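3.2. Procedimiento de lavado y acondicionamiento

Las muestras procedían de dos lotes de ropa de cama suministrados por Beltwood y de un tercer lote adquirido en comercios de Sustitz. En total se lavaron 113 piezas, entre sábanas bajeras, fundas y paños de color. Todas se acondicionaron en la sala de ensayo antes del primer ciclo y se pesaron sin doblar.

Cada pieza pasó por 7 ciclos de lavado doméstico con el detergente líquido Mevar, sin suavizante ni blanqueador. La carga del tambor se mantuvo constante añadiendo tejido de lastre de algodón. Tras el último ciclo, las piezas se secaron en horizontal, a la sombra, y se guardaron en bolsas de papel hasta la evaluación. Se descartaron dos fundas del lote de Sustitz por descosido de la costura lateral.

Para valorar la transferencia de color se colocó cada paño teñido sobre ropa de cama blanca, siguiendo la disposición habitual en los hogares encuestados (apartado 2). El contraste entre el tejido oscuro y el fondo claro facilita la lectura visual de las manchas, aunque dificulta la de las pelusas del mismo tono que el fondo. La figura 2 corresponde a un paño verde azulado oscuro sobre una cama blanca.

We use cookies to improve your experience on this site. Accept | Manage preferences
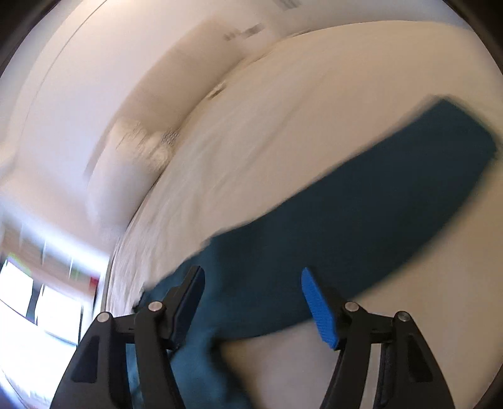
Figura 2. Paño verde azulado oscuro extendido sobre superficie de cama blanca.

3.3. Evaluación de la solidez del color

La evaluación corrió a cargo de dos observadores entrenados, que trabajaron por separado y sin conocer el lote de origen. Cada observador asignó a la pieza una nota en la escala de Chege, de 1 (cambio muy marcado) a 7 (sin cambio apreciable). Cuando las notas diferían en más de un punto, la pieza se examinaba de nuevo al día siguiente y se tomaba la media de las cuatro lecturas.

Las lecturas se hicieron siempre en la misma cabina de luz, con las persianas bajadas. No se corrigió el efecto del brillo superficial, que en los tejidos de satén puede elevar la nota. Por este motivo los satenes se analizan aparte en el apartado 4.3.

Los bordes y dobladillos quedaron fuera de la evaluación, dado que el hilo de coser no siempre comparte el tinte del tejido principal.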